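Chapter 4
What the Bottle Promises

Laundry liquid is sold on its packaging. Before we come to what is inside, and whether 12 washes or 50 make any difference to a collar, this chapter asks you to look hard at the container. Mutua Kimaro, who taught this course before me, used to say that a label is an advertisement with a washing symbol on it. I think he was being generous.

Take the words "before washing", printed beside a white garment. Before washing with what? At what heat? The buyer is left to fill in the rest - and usually does, kindly.

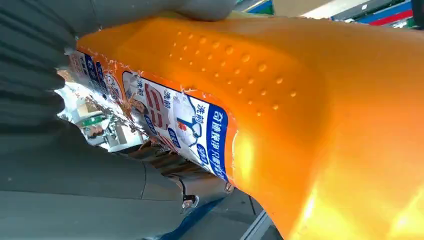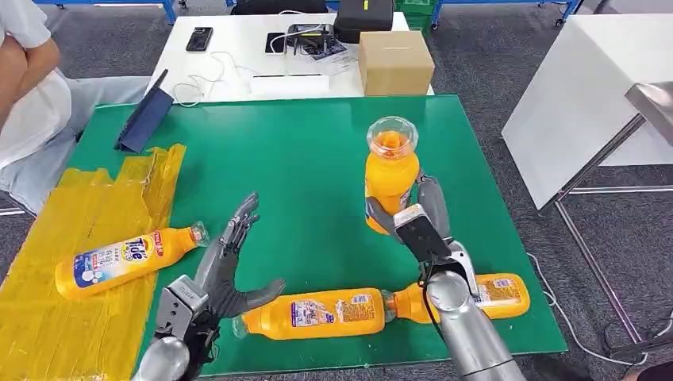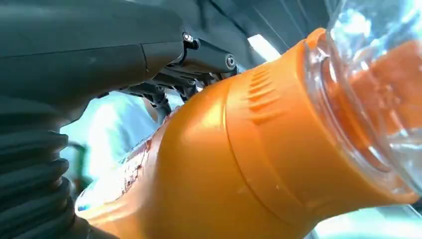
Orange plastic, studied at different distances.

Shape deserves the same suspicion. Raised bumps or ribs may well help a soapy hand, but I have yet to see a maker offer proof. Ask for a test against a smooth bottle, with at least 400 trials.

Exercise 4.1 will take 10 minutes. Choose any bottle at home, copy out each claim on it, and cross out those you could not check yourself.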